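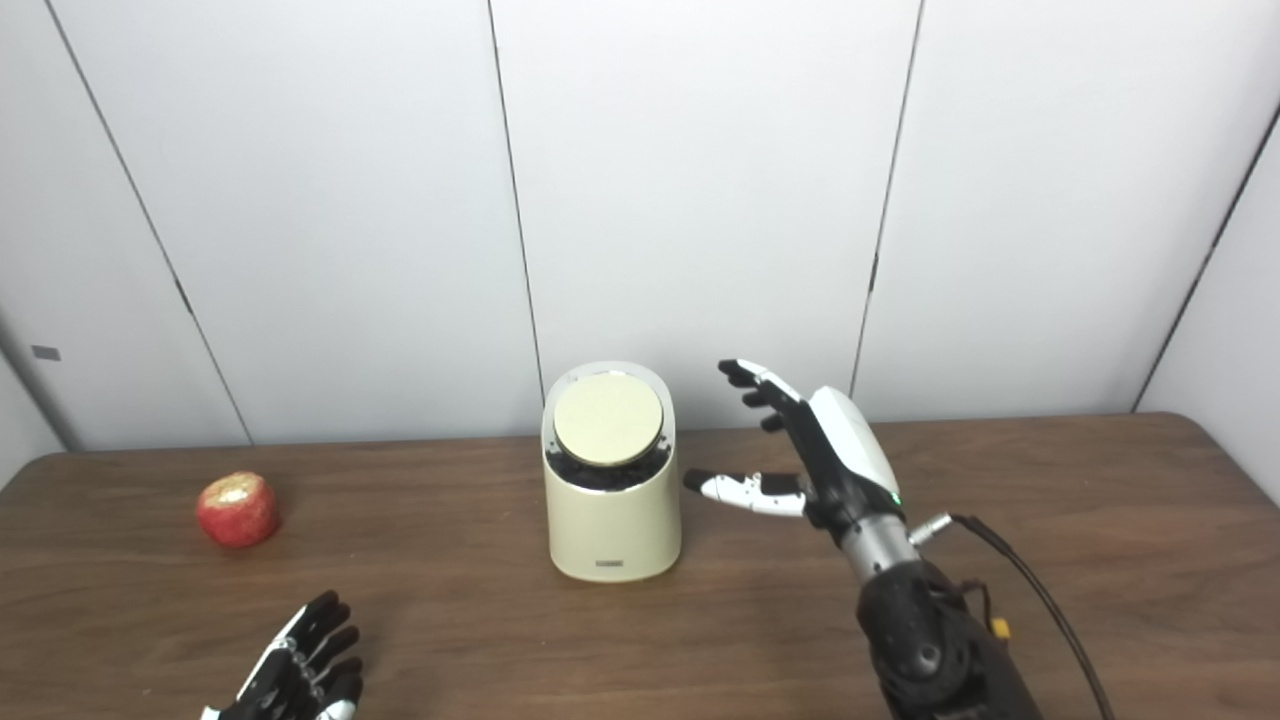

Countertop storage is sold on capacity, and capacity is the wrong measure. The figure that matters is how often a container gets opened and properly closed again. A canister with a slanted rim tips its lid toward the person using it, so the hand finds it without a search. A level rim on a tall canister hides the lid from anyone seated.

Xiuying Shi argued in January that slanted openings waste volume. They do. My own level canister holds 2,155 milliliters, and in daily use it has never been more than half full. The lost space costs nothing.

Fruit is a separate case. An apple for the same day needs no container at all. It can sit on bare wood, well clear of everything else, where a bruise will be noticed. Bowls hide the bottom layer, and the bottom layer is where rot begins.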